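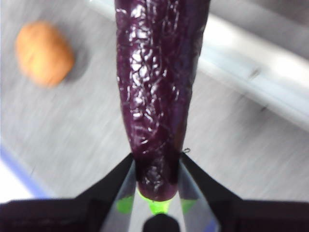

The Drain Plug

The car had belonged to Danica Milošević's uncle, and before that to a dentist, and before that (so the uncle always said) to a man who drove it only to funerals, which would explain the mileage. It was a Stekmont sedan the color of weak tea, and it had been leaking onto her driveway since January.

"It's the plug," said Florian Gruber from next door, who had come over to return a ladder and stayed the whole afternoon. "Somebody put the wrong wrench on it and rounded the corners off. You'll want a proper socket."

Danica owned one socket set, a Wornik in a dented tin, and two of the sockets in it were missing. She lay down on a flattened carton and tried the six she had left, one after another, while Florian crouched by the wheel and passed them under to her like a nurse in an old movie. The first was too big. The next one went on so sweetly that she held her breath, and then it slipped and she skinned three knuckles on the crossmember.

"Too big as well," said Florian.

"Thank you, Florian."

They had lemonade on the step after that, and he told her about the winter his father rebuilt a gearbox in the kitchen, on his mother's good tablecloth, and how his mother had simply moved the meals to the bedroom until spring and never raised her voice once. Danica had heard the story before, but it got a little longer every year and she liked the new parts. This time there was a goose in it.

Around four they walked down to Kolev's, the parts store by the bus station, with the tin under her arm. Csaba Bárány was behind the counter, as he had been when she was a girl sent in for wiper blades, and he looked at her knuckles before he looked at the tin.

"Drain plug," he said.

"Drain plug," said Danica.

He went into the back for so long that Florian read an entire calendar. When Csaba came out again he had a single socket in his palm, old and dark, with a bit of masking tape around it and her uncle's initials on the tape in ballpoint.

"He left it here to be matched," Csaba said. "He ground it down himself for that car. I told him I'd find him another, and then, well. I kept meaning to call you."

She turned it over a few times. It was heavier than she expected, and one edge had been filed by hand, a bit crooked, the way he cut bread. Csaba wouldn't take any money for it, but he did sell her a new plug and a copper washer, and he threw in a rag.

It was still light when they got home. She slid back under the car with the pan in place, fitted the socket and felt it bite - no wobble at all - and leaned on the handle. For a moment nothing moved. Then there was a crack like a walnut, and Florian, who had put his face down much too close to see, said a word she hadn't known he knew.

"Is it coming?" he asked.

"It's coming," said Danica, and she turned the last threads out with her fingers.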